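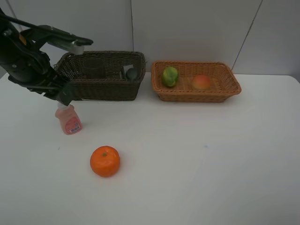
## 4. Setting your rate in the Flumov home energy monitor

The monitor works out cost from the price per kilowatt-hour you enter. Until a rate is entered, the Cost screen shows dashes and only the Usage screen works.

Have a recent electric bill on hand. Customers of Marside Power will find the rate on page 2, under "Energy charge."

1. Press and hold **Menu** until the display blinks.
2. Scroll to **Rate** and press **OK**.
3. Choose **Flat** or **Tiered**. Most homes are on a flat rate.
4. Enter the price in cents, with two decimal places. Use the arrow keys to change a digit and **OK** to move to the next one.
5. For a tiered rate, enter the kWh limit for the first tier, then the price for each tier.
6. Scroll to **Fixed charge** and enter the monthly service fee. Leave it at zero if your bill doesn't list one.
7. Press **Save**. The display returns to the Usage screen.

**Note:** Taxes and fuel adjustments are not included unless you add them to the price in step 4. A bill for 1352 kWh with a separate fuel line will come out higher than the Cost screen shows.

**Note:** Changing the rate does not change past days. If your utility raised its price in February and you enter the new price later, the days between stay at the old one.

**Caution:** Do not open the breaker panel to check the sensor clamps while setting the rate. Clamp fitting is covered in Section 2 and should be done by a licensed electrician.

### If the cost looks wrong

- Check the decimal point. Entering 71.30 for 7.13 is the usual mistake.
- Check that the billing start day matches your bill.
- If error 219 appears, the rate was not saved. Repeat steps 1 through 7.

Section revised 21st May by Blagoje Golob.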